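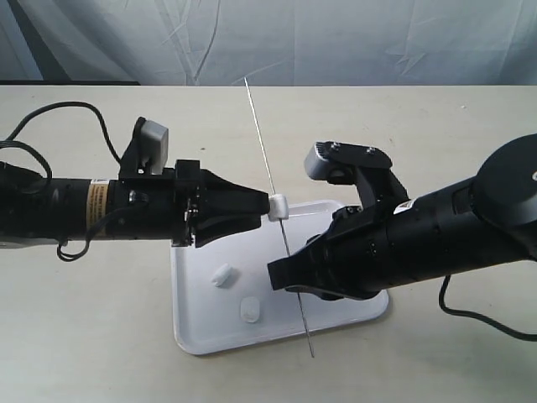 Weißes Tablett auf hellem Tisch

Dienstag, 12. August

Seit dem Frühjahr plage ich mich nun schon mit trockenen Händen herum, und wer mich kennt, der weiß, dass ich dann erst einmal alles kaufe, was in der Drogerie in Trelitz im Regal steht (ja, auch die Tube für 17 Euro, die nach Gurke riecht!). Geholfen hat am Ende etwas ganz Schlichtes – lauwarmes Wasser statt heißem, ein Waschstück ohne Duft und abends eine dicke Schicht Salbe unter Baumwollhandschuhen. Meine Hautärztin, Frau Kļaviņa, hatte mir das schon im Oktober geraten, aber da wollte ich natürlich nicht hören. Von der Creme von Jisska habe ich noch 100 Milliliter übrig, die bekommt jetzt meine Schwester für die Füße. Wie macht ihr das denn beim Abwaschen, mit Handschuhen oder ohne? Schreibt mir gern, ich freue mich über jeden Tipp!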